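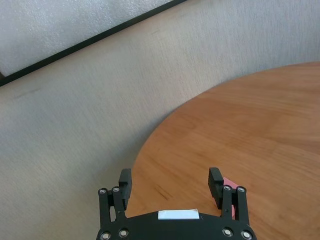
Plelton two-finger gripper, open, over a round wooden table.

Plelton Gripper Kit for School Robot Clubs

The Plelton is the gripper our students use in the Uvel club competition. Two black fingers with rectangular pads close toward each other, and the screws have a hex socket, so one key is enough for the assembly. The pads open to 77 mm. A team of beginners needs about 30 minutes to build it.

In the kit: gripper parts, screws, hex key, 2 spare pads, printed guide by Natalina Gentile.

Price for clubs: 52 euros. Orders received before Monday noon are sent the same week. For questions on mounting, please write to Sherif Hegazy.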